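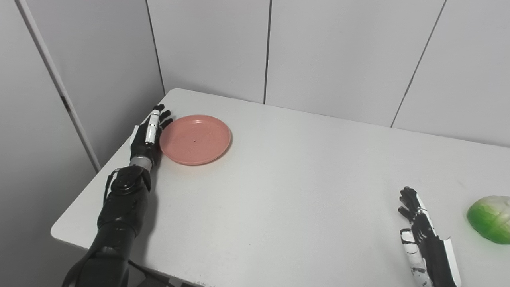
Achari 조사팀

제목: 여론조사 보고서에 오차 범위가 잘못 나옵니다
제품: Nova 집계 모듈
상태: 해결됨 (확인할 것 한 가지 남음)

안녕하세요. 저희는 Flovley 시의원 선거의 여론조사를 맡고 있는 작은 팀입니다. 한국어가 모국어가 아니어서 표현이 어색한 곳이 있으면 양해를 부탁드립니다.

13선거구의 전화 조사를 2월에 끝냈고, 응답자는 2000명입니다. 그런데 Nova에서 보고서를 만들면 첫 장에 오차 범위가 ±5.7%포인트라고 표시됩니다. 95% 신뢰수준에서 손으로 계산하면 ±2.2%포인트가 되어야 합니다. 두 후보의 차이가 작은 선거구이기 때문에 이 숫자를 그대로 신문사에 보낼 수 없습니다.

1. 처음에 확인한 것

응답 파일을 다시 올렸습니다. 줄 수는 2000이 맞고, 빈 줄도 없습니다. 브라우저를 바꾸어도 결과가 같습니다. 다른 선거구의 보고서는 정상으로 나옵니다.

가중치를 끄고 보고서를 다시 만들었습니다. 지지율은 조금 변했지만 오차 범위는 똑같이 ±5.7이었습니다. 그래서 가중치의 문제는 아니라고 판단했습니다.
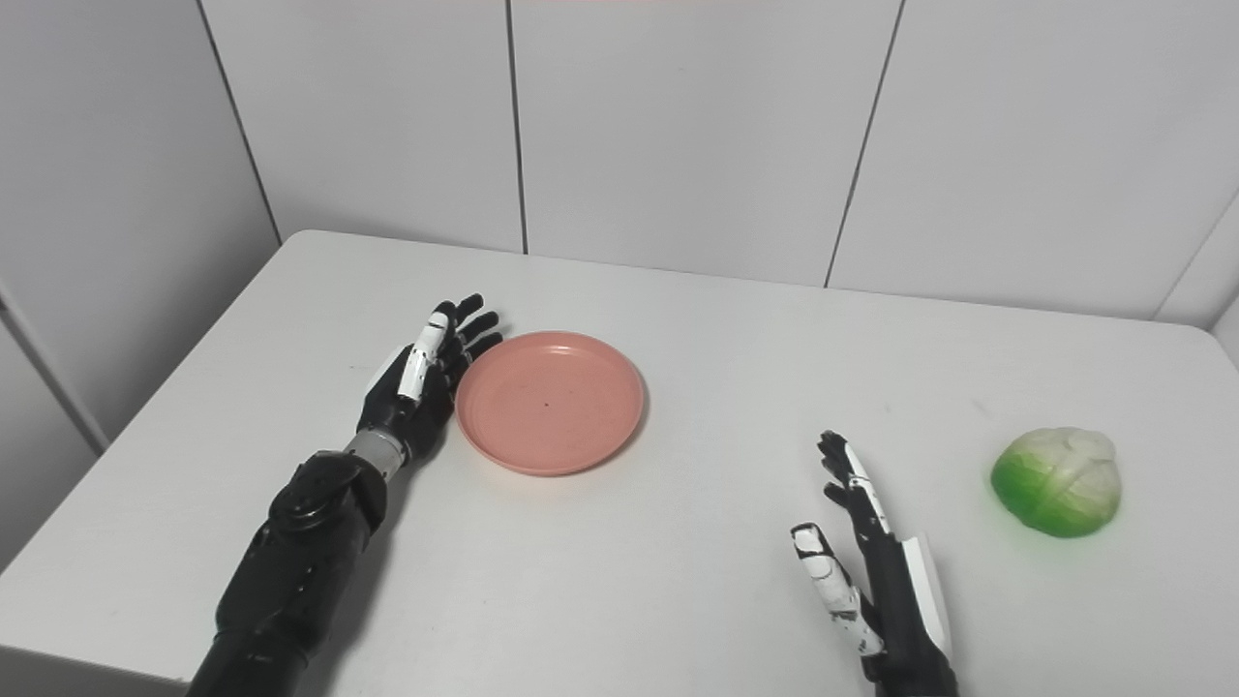 2. Skako 지원 창구의 답변

오전에 다음과 같은 답변을 받았습니다.

"보내 주신 설정 파일을 확인했습니다. 이 프로젝트는 예비 조사를 복사해서 만드신 것으로 보입니다. 예비 조사의 표본 크기 300이 '고정값' 칸에 남아 있습니다. 고정값이 있으면 보고서는 실제 응답자 수를 읽지 않습니다. 설정, 표본, 고정값 순서로 들어가서 칸을 비우고 저장해 주십시오."

예비 조사를 복사한 것이 맞습니다. 질문지만 복사된다고 생각했습니다.

3. 적용한 결과

고정값을 지우고 저장했습니다. 첫 번째 시도에서는 보고서가 변하지 않았습니다. 로그아웃한 다음에 다시 들어가서 만들었더니 ±2.2로 나왔습니다. 그래프 아래의 작은 글씨도 함께 바뀌었습니다.

다만 연령별 교차표의 합계가 아직 맞지 않습니다. "아직 결정하지 않았다"고 답한 사람이 142명인데, 교차표에는 이 사람들이 들어가지 않습니다.

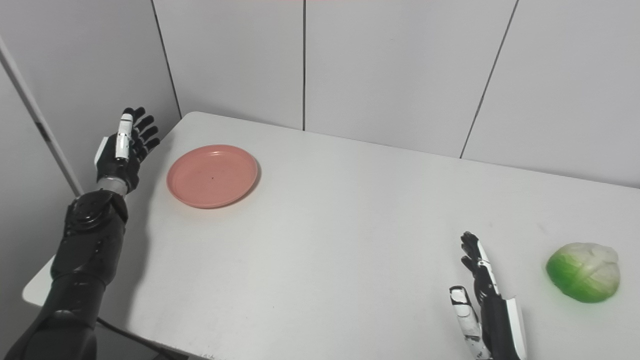 첫 장의 지지율은 미정 응답을 포함해서 계산하고, 교차표는 제외하고 계산하는 것 같습니다. 그래서 같은 후보의 지지율이 두 쪽에서 서로 다르게 보입니다. 기준을 하나로 맞추는 메뉴를 찾아보았지만 저희 화면에는 없었습니다.

4. 추가 답변과 남은 일

Skako에서는 교차표의 '미정 포함' 선택이 관리자 계정에만 보인다고 알려 주셨습니다. 저희 계정은 편집자 권한입니다. 오후에 관리자 권한을 받아서 선택을 켰고, 교차표의 합계가 2000이 되었습니다.

한 가지 부탁이 있습니다. 프로젝트를 복사할 때 고정값도 같이 복사된다는 안내가 화면에 나오면 좋겠습니다. 그리고 이미 내보낸 PDF도 새 설정으로 바뀌는지, 아니면 저희가 다시 내보내야 하는지 답변해 주시면 감사하겠습니다. 답변을 받을 때까지 이 티켓은 닫지 말아 주십시오.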